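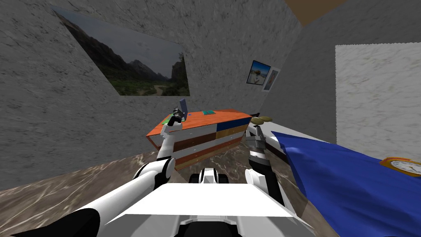

Kellus wants you to teach its robot from your couch

The pitch from Kellus goes like this. Collecting demonstrations on real robots is slow and costly, so put the robot in a rendered bedroom, hand a remote operator a pair of controllers, and let them tidy up. Every session is recorded, the recordings go into training, and at the end you have a two-armed machine that knows what to do with the stuff on your dresser.

We have read that pitch in this newsletter before, with other names on it. This month's version comes with a bigger number. Kellus says it now has 376 demonstrations of its bedroom tidying task, all done by remote control in simulation and collected at its Dornside office. It calls this "a foundation for household autonomy." I would call it 376 recordings of people doing a chore the hard way.

Some credit first. Two arms working at once is a real step up from the usual single arm poking at a block. In the view from the robot's side, there's a flat gray-blue thing held upright in the left gripper and something small, yellow and sort of pear-shaped at the tip of the right one, with an orange-topped dresser between them. Keeping hold of two unlike objects while you steer is harder than it sounds. I tried a similar rig in Nutville last spring and spent most of my turn bumping one elbow into the furniture while I looked at the other hand.

The room gets dressed up too, with gray marbled walls, a mountain landscape and a rumpled blue blanket on the bed with a clock lying on it. Kellus says variety like this keeps the robot from memorizing one tidy lab bench. Fine. But wallpaper is the cheap kind of variety. What I want to know is how the pear thing behaves when it gets squeezed, and whether a real blanket, which slides and bunches and catches on fingers, acts anything like the one in the software. The company's write-up spends a page on textures and two sentences on contact.

Then there are the operators. A person driving two arms through a screen has no feel for what the grippers are touching. They learn tricks to make up for it. They stop early, come in from odd angles, wiggle until the thing looks caught. All of that ends up in the data, and a robot trained on it will copy the wiggle along with everything else. Kellus says it throws out poor sessions. It doesn't say how many, or who decides what poor means.

The Watkins kit, which the same people were excited about a while ago, took the other road. You grabbed the arm and moved it through the job yourself. It was tiring and slow, and the demo reel was dull. But if you pushed too hard on a drawer you knew it right away, because your own wrist told you.

I asked Kellus for one figure: how often the trained robot finishes the task in a physical room it hasn't seen. The reply was that hardware tests are "ongoing" and results will be shared when they're ready. If they turn up, they'll get the same space in this newsletter as the announcement did. Until then I'd hold off on the waiting list, and certainly on the deposit.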